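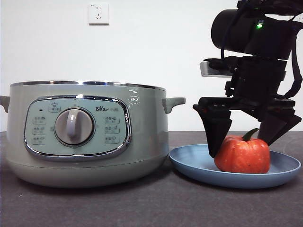 Green electric pot, left side of the counter. Dial on the front panel.

February, started 8:40 a.m.

Madder on wool, second round. Aim is to get a brick red that repeats from one batch to the next. The January skeins came out anywhere from salmon to brown and Sabina wants something she can put on the shade card for the Mendmont order.

Fiber: Trelta two-ply, undyed, 100 g skeins. Scoured last night in neutral soap, rinsed twice, left in the rinse water with a lid on. Soap had no smell left by morning. One skein tied too tight at the second tie and I redid it with a loose figure eight. Check the others before they go in, tight ties leave a pale band.

Mordant: alum at 16 percent of dry weight, dissolved in hot water first and then added to the bath. Lleucu uses less and adds cream of tartar. I left the tartar out this time so there is one less thing to argue over. Brought up slowly over an hour, held an hour, left to cool in the bath.

Water: this is where I think January went wrong. Jovita was filling from the sink in the back and I was using the rain barrel, and neither of us wrote it down. Madder likes calcium, so the tap water skeins ought to be the redder ones, and the two reddest in the box do have Jovita's tags on them. All tap today. Test strip says moderately hard.

Madder: ground root, Xolalpa bag, opened this morning. Equal weight to fiber. Soaked in warm water from 9:15, strained through the nylon sock, squeezed, soaked again. Kept both liquors. The second was more orange than I expected. Put them together in the end, but next time dye a small skein in each and keep them apart.

Dye bath notes
10:50 wool in, bath at 86 F
11:30 113 F, already coral
12:10 140 F, good red, a little orange at the ends
12:40 149 F, held here
1:40 heat off

Did not go over 160 at any point. Anayeli's notes from the fall say the browns come out above that and I believe her, the brown January skein was the one that got to a simmer while we were unloading the car.

Wool weight going in, damp and spun out, was 2,000 g. After spinning out at the end it was 1,880 g. I don't read anything into this except that the spinner ran longer the second time. Should have weighed dry. Will weigh again once they have hung.

Fastness: cut short lengths from three skeins. One set taped to the card in the south window with half covered by foil. Noémi is doing the wash test with the Zillen detergent because that is what Mendmont says their customers use. She wants 20 washes. I said ten would show it. We are doing 20.

Exhaust bath still has plenty of color. Put one spare skein in at 2:15 with no added heat and will pull it tomorrow. If it is a decent peach it can go on the card as a separate shade.

To do
Order alum, the jar is nearly down to the scoop
Label the rain barrel jug
Ask Sabina if the shade card needs the wool content printed on it
Write the water source on every tag from now on, Jovita too

4:30 skeins hung in the shed, out of the sun. Color evens out along the length except one end on the retied skein. Left it in with the rest.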